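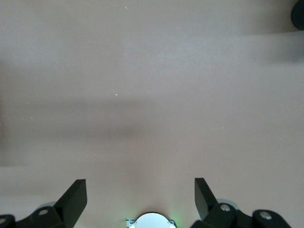 Bovach has changed the way it looks after the two-arm cell at its Plustevby shop, moving the gripper check from once a month to every 1000 cycles. The new routine took effect in August and covers both arms.

The check takes 15 minutes. A technician stops the cell, wipes down the fingers, and goes over each screw with a hand driver. The wrist cameras are cleaned with a dry cloth. Both grippers are then opened and closed 20 times with nothing between the fingers, and the opening is measured before and after.

If the two readings match, the arm goes on to a short drawer test. The cell uses a small wooden cabinet with a metal pull, set on the paper-covered table. The arm comes in from the side at low speed and has to line up with the handle before it is allowed to close.

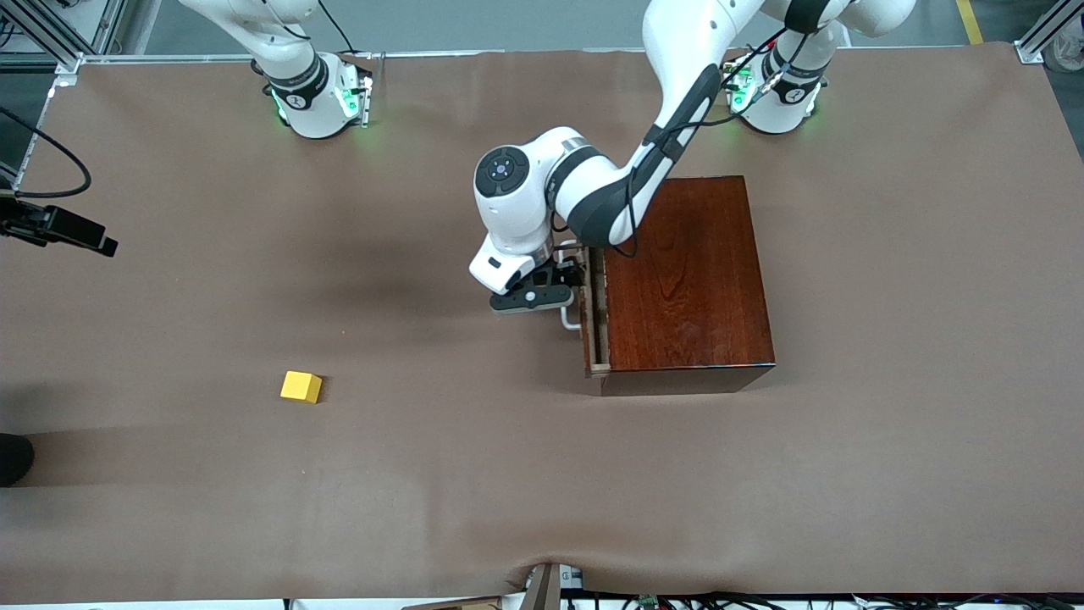
The left arm's gripper at the drawer handle in the Plustevby cell.

A miss of more than 2 millimeters sends the arm back for a new zero at the wrist. That job used to be done by Orozco, the service firm that installed the cell, and could mean waiting until the next visit. Bovach staff now do it themselves from a written procedure kept at the operator station.

The wrist cameras get their own step. With the gripper held open, the technician saves a view from each arm and compares it with the one on file. The finger tips should sit at the same height on both sides. If one is low, the camera mount is loosened, reset, and tightened again before the cell goes back to work.

Orozco will still handle the bases, the main cabling, and any fault that stops an arm from starting. Replacement fingers come from Givosier, and Bovach keeps one spare set on the shelf. The company plans to review the 1000-cycle interval after the winter shutdown.
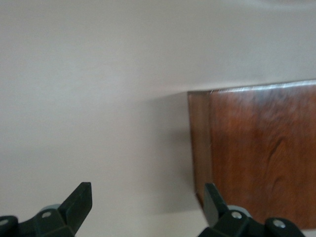
Cable routing is next on the maintenance list. Staff will check the ties along each forearm for rubbing and replace worn ones during the regular gripper stop, with no extra downtime planned.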